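Get Involved > Paid Testing
November
By Bukola Ogunleye

I've been reviewing kit for small workshops for years, mostly bench tools and the odd label printer, and now I've got something far more fun and I need people to try it with me! The Brelus is a two-arm tabletop robot kit sold to repair shops, colleges and anyone with a fiddly packing job. It costs £2,571 with the rail and both arms, and before I tell readers whether it's worth that, I'd like other hands on it than mine.

I'm after testers who have never driven a robot in their lives. You'll sit at the bench, work through a set of small jobs and tell me where you swore at it. Toolboxes feature a lot — closing lids, putting a screwdriver away, that sort of thing — and they're harder than they sound when your fingers are a pair of grippers.

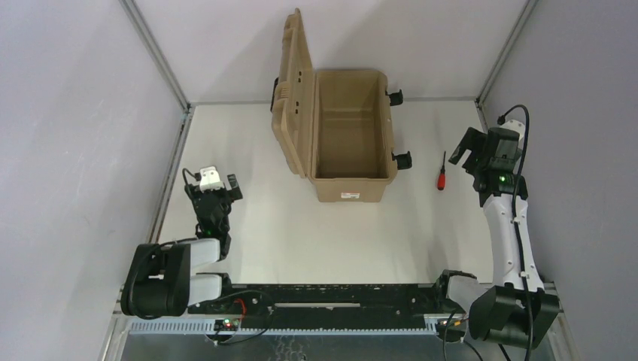 Do I need to know how to write code?
None at all, and if you do write code for a living I'd ask you to keep quiet about it until the tea break. The kit is sold as something you can pick up from the printed guide, so the printed guide is what you'll get.

Sessions run in the upstairs room at Katow on Saturday, mornings or afternoons, and take three hours including a sandwich. I pay £218 for the full session, plus bus or train fare if you keep the ticket. Taha Ait Ali will be on hand for the technical side (he put the kit together and knows which menu everything hides in), but he's under orders to let you struggle for a bit first.

I'm especially keen to hear from people who are left-handed, wear varifocals or get cross with instruction leaflets. I get very cross with them myself, so we'll get on.

Part of the afternoon goes on the grippers alone. I want your view on how easy it is to judge the gap between the two fingers, and whether you'd trust them with something of your own.
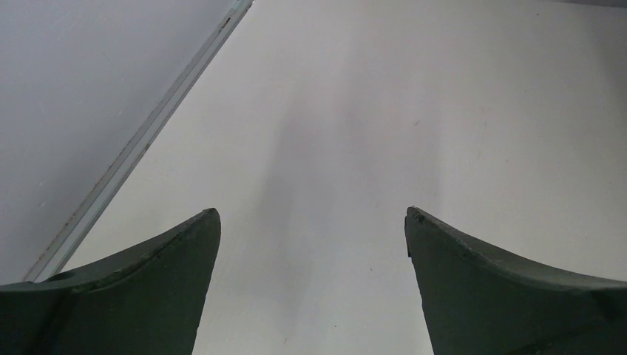

Gripper fingers open over the worktop.

You need to be over 18 and happy for me to quote you by first name in the review. Brelus has no say in what I print and won't see your notes.

To apply, send me 200 words on the most annoying thing you've ever had to put together, with your phone number and whether you'd like the morning or the afternoon. Put "Katow tester" in the subject line, please — my inbox is a swamp.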